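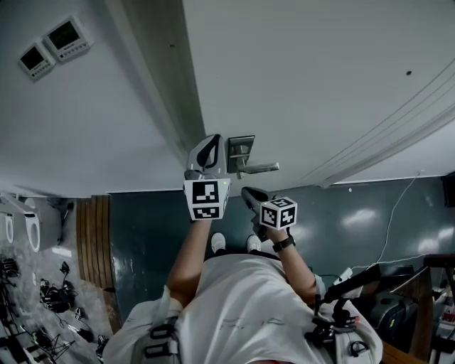
Search the help forum Search Clear

Ticket 555: Tank pump kicks in all night with every tap shut
August – by Kanchan Tiwari
Last updated: Nov 30, 2019

Hi all, me again. I'm putting this in as a proper ticket because my last post was a bit of a ramble and Santosh Tripathi (from Stirent support, very patient man) asked me to keep everything in one place and add to it as I go. So I'll just keep tacking bits on the end.

The setup: rainwater tank beside the shed, feeding the toilet, the laundry and two garden taps. The pump is a Stirent on a little concrete pad with a small pressure tank next to it, and sitting on top of the pump is a Jeltero controller, the one with the three lights and the red reset button. We're just out of Skukthorpe so there's no town water to fall back on except the big house tank, and that's on its own pump and behaving itself.

The problem: the pump comes on by itself. Not a long run, just a grunt for a few seconds and then off. Then a while later it does it again. It's under our bedroom window, of course it is. My husband sleeps through it and I lie there waiting for the next one.

What I'd tried before lodging this:

Turned the controller off and on. No change.
Held the reset button down until the lights flashed. No change, and then I had to work out how to set the thing up again.
Checked the garden taps. Both dry as a bone.
Put food colouring in the cistern as Geeta Pathak suggested on the other thread. Left it half an hour with no flushing and there wasn't a trace of blue in the bowl. I did it twice and the second time I forgot to warn anyone, sorry kids.

Reply from Santosh, pasted in so it's all together:

"Thanks Kanchan. Short runs with nothing open usually means the system is losing pressure somewhere, either out through a leak on the house side or back through the check valve into the tank. Can you please note the gauge reading straight after the pump stops, then close the isolation valve on the outlet side and watch whether the needle still falls? Also please check the air charge in the pressure tank with the power off and the water drained down."

Update 1

Okay, did the gauge one first as it was the only bit I understood straight off. Straight after the pump stopped it read 227 kPa. With the isolation valve open I made a cuppa, sat on an upturned bucket and watched the needle creep down to 132, and then in came the pump. So those are my two numbers, 227 off and 132 on.

Then I closed the isolation valve and did the whole thing again. Needle still fell! Same speed as far as I could tell, although I was cold by then and possibly less scientific. Santosh says that points away from the house plumbing and at the pump end, and I was thrilled to hear it because the laundry pipes go under the slab and I had been having dreams about jackhammers.

Update 2

Air charge. This took me three goes. You need a tyre gauge, and the one in the ute reads in psi, and the one that came with the bike pump is broken, so I borrowed one from Narendra Singhal up the road. The valve is under a black plastic cap on the end of the pressure tank, and mine was full of spider.

First go I forgot to drain the water out, so the reading meant nothing. Second go I drained it and left the power on, so the pump started up and filled it again while I was hunting for the gauge. Third go: power off at the wall, garden tap open till it stopped dribbling, gauge on. It was almost flat.

So I pumped it up with the bike pump to what the sticker on the side says, which is a bit under the cut-in pressure. My arms! But the little puff when you pull the hose off is very satisfying. Closed the tap, power on, and the pump ran for a good long while and then stopped, much more like it used to.

That night it came on far less. I was ready to close the ticket. Then it rained for days and I couldn't hear anything over the roof anyway, so I have no idea what it was up to.

Update 3

Not fixed. Better, but not fixed. It's doing the grunt again, just with longer gaps, and when I shut the isolation valve the needle still drops. Geeta Pathak asked if I'd sprayed soapy water on the joins, so I did that, all around the threads and the unions and the air valve. No bubbles on the air valve. No drips on the pad. I put newspaper down under the lot overnight with rocks on it and it was dry in the morning (well, a snail had been across it).

Santosh again:

"That's very helpful. If the outlet is isolated, the pad is dry and the air charge is holding, I'd be looking at the check valve. On your installation there should be one built into the inlet of the Jeltero and possibly another at the tank outlet. Debris on the seat will let water pass back slowly. Please isolate the power before opening anything."

I went and looked and I can't see a second one at the tank outlet. There's a ball valve with a blue handle, then a strainer, then pipe, then pump. So I've only got the one in the controller. He said that's fairly common on older installs.

The other thing he suggested was dead easy and I wish I'd done it at the start. When the pump's stopped, close the ball valve at the tank too, so water can't get back that way. Only do this with the power OFF or the pump can end up running with nothing to suck on. Needle didn't move. I went in, hung out a load of washing, came back, didn't move. Opened the ball valve and away it went, down, down, down. So it really was going backwards into the tank!

Update 4

Took the controller off. For anyone following along with the same model, here's how I did it, and please check your own manual because mine's a few years old.

Power off at the wall and the plug pulled right out.
Ball valve at the tank closed.
Garden tap open until the pressure's gone and the gauge sits on zero.
Undo the union nut on the outlet. Mine was hand tight, which I don't think it should've been.
Unscrew the controller from the top of the pump, anticlockwise. It needed a strap wrench, and Narendra came down and leaned on it.
Turn it over and there's a white plastic flap with a spring behind it.

Sitting across the rubber was a bit of gumleaf stalk no longer than my fingernail, and some grit. The rubber had a groove in it where it had been closing on the grit. I rinsed it in a bucket, wiped the seat with a soft cloth, and put a new O-ring on with a smear of silicone grease (plumber's grease, not the sealant! I nearly bought the sealant). New thread tape, back together, power on.

It leaked. Only at the union, and only because I'd put the washer in crooked. Redid it and it was fine.

How did a gumleaf stalk get through the strainer, you ask? Geeta Saxena did ask. The strainer basket had a split down one side. I'd been emptying that basket every winter for years and giving it a shake and putting it back, and never once held it up to the light. New basket is in.

Update 5

Two nights with no grunting at all, then one single run before dawn. Checked the needle with everything shut and it still drops, only now it's painfully slow. Santosh reckons it's the groove in the rubber, it'll never seal perfectly again. Options were a replacement flap kit or a whole separate brass check valve at the tank outlet. The kit was on back order. Tripathi Pumps in town (no relation to Santosh, I asked) could do the brass valve with the fittings for $247 supplied and fitted, so I said go on then.

I did ask about doing it myself. The young fella at the counter was lovely about it and showed me the arrow on the body that tells you which way the water goes, and I thought, with my record with washers, maybe not this time.

Update 6 – closing this one

Sorry for the big gap, I completely forgot this was still open until Santosh sent me a nudge. Valve's been in for a good while now. The pump runs when somebody opens a tap or flushes, and that's it. I checked the gauge again this morning: it's sitting on 227 and it hadn't shifted by the time I'd watered the tomatoes from the can and come back.

Santosh's notes for the record, so the next person searching can find them:

"Cause: backflow through the controller check valve, debris on seat following failed strainer basket. Contributing: low air charge in pressure vessel. Resolution: vessel recharged, strainer basket replaced, controller valve cleaned and O-ring replaced, separate check valve fitted at tank outlet. Customer advised to check vessel air charge yearly."

One leftover question if anyone's still reading. The middle light on the Jeltero used to go off a second or two after the pump stopped and now it stays on for a bit longer. Doesn't seem to hurt anything. Geeta Pathak says hers has always done that. If it's normal I'll leave it alone, and if it isn't I suppose I'll start another ticket.

Narendra, your tyre gauge is in the letterbox.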